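**Sunday, April 28, 2024 – bindery bench**

Paste day! Finally got to the wheat starch tests I've been promising since February, and they were so much more fun than I expected. Writing it all down while my hands still smell like porridge.

Background for anyone picking this up cold: the Mendes ledgers need their spine linings replaced, and the old animal glue under them has gone to amber crumbs. I want something that holds well, stays flexible and comes off again with a damp poultice if whoever has these books next wants to redo my work. That means starch paste, and the question is how thick, how long cooked, and whether to cut it with methyl cellulose.

Three batches:

- **A** – one part starch to four parts water, soaked an hour, cooked 20 minutes from first thickening
- **B** – same proportions, cooked until it went translucent and then six minutes more
- **C** – batch A, sieved, mixed half and half with methyl cellulose (the Dradel powder, old jar)

All of them went through the horsehair sieve, A and B twice. B fought me. It came through in little worms and then, on the second pass, suddenly turned into the silkiest thing I've ever had on a brush. I got Carter over from the press to feel it and he agreed, then went back to his own work with paste on his sleeve.

Test strips are medium kozo on offcuts of the same cotton lining cloth, pasted out on glass, laid down, rubbed through silicone release paper with the bone folder. Grain running head to tail on every one. I labeled in pencil before pasting this time (see the sad page from last month).

First impressions, an hour in:

A grabs quickly, maybe too quickly. You get one chance to place the tissue and then you're lifting fibers. Fine for a narrow strip, nerve-racking for a full spine.

B gives you much more slide. I could nudge a strip over, square it up, press it down, and it stayed put. Brushed out thin it almost disappears.

C is the slippery one. Lovely open time, but it felt weak at the corners and I had to rub them down again. I'd use it for poulticing the old glue and leave it at that. Which reminds me – the poultice on ledger two worked beautifully. Left on under Mylar while I had coffee, and the amber stuff lifted off with the bone folder in soft curls. No tide line on the sewing supports. I could do that all day.
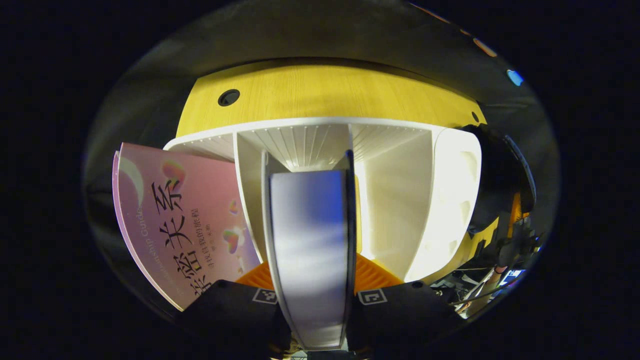 Moved on to the sewing after lunch. Ledger two has a broken thread in the fourth gathering and a loose one at the tail, and I'd been going back and forth on whether to pull the whole thing and resew. Decided against it. The supports are sound, the kettle stitches at the head are still tight, and there's something wonderful about leaving a clerk's binder's work where he put it. I spliced in new 18/3 linen with a weaver's knot tucked into the fold and ran it down through the original holes. Waxed once, lightly. The gathering sits back in line with its neighbors now and the opening is much easier.

While I was in there I found an offset of a leaf – a plant leaf, I mean – between two pages of freight charges. Only the brown ghost of it, veins and all. It stays. I've put a note in the treatment record with the page reference. The last numbered page in this volume is 1,438, by the way, and the catalog slip disagrees, so the slip needs fixing. Whoever foliated it skipped a run in the middle and then carried on as if nothing had happened.

**Spine shape.** Skarphéðinn's advice on rounding was dead right. He said to leave the hammer in the drawer, humidify the spine through Gore-Tex and coax it over with the heel of my hand, and it went like butter. I'd been dreading that step. The round came back to something close to what the boards want, and the shoulder on the left side is crisp again. The right side is a bit sulky. I've got it between the beveled boards with a light weight and will look again tomorrow before deciding on anything.

**Leather.** Tried the Zirkex dye on three scraps of calf for the corner repairs. Straight from the bottle it's much too red. Thinned with water and two coats on, it lands very near the old brown, especially after a rub with a dry cloth. The scrap with a drop of black in it is the closest match under the window but looks dead under the bench lamp, so I'm going with the plain thinned version. Paring went well too – I stropped the English knife properly for once and it went through the edge like cheese. Must do that every time. (I say this every time.)

**Supplies.** Onico still has the 5 gsm tengujo back-ordered, so I'll use what's in the flat file for the tears at the gutter and keep the rest for the title page. Methyl cellulose is down to the bottom third of the jar. Linen thread is fine. Blotters are *not* fine, they're all cockled, and I'd love a fresh pack before we start on the big atlas.

Back to the paste at four. Peeled the corner of each strip by hand, slow and flat:

| Batch | Peel | Flex over a pencil |
|---|---|---|
| A | tissue tears before it lets go | slight crackle |
| B | tissue tears before it lets go | silent, very supple |
| C | lifts cleanly at the corner | silent |

So B it is! The longer cook makes a real difference to how it bends and costs nothing in hold, at least after a few hours' drying. I'll repeat the peel once the strips have had a couple of nights under felt. If anything changes I'll add it under this entry.

Recipe note for B, so I don't have to reinvent it: stir the whole time, figure eights, wooden spoon. Don't stop when it turns glossy, keep going past the stage where your arm complains. Cool it under a film of water, pour that off, then sieve. The second sieving is the one that matters. The leftover is in the small lidded jar on the fridge door, dated, and it should be thrown out by Thursday whatever it smells like.

Tomorrow:

- check the right shoulder on ledger two
- cut kozo linings, grain head to tail, a hair short of the kettles
- ask Carter if the nipping press is free in the afternoon
- correct the catalog slip
- blotters!!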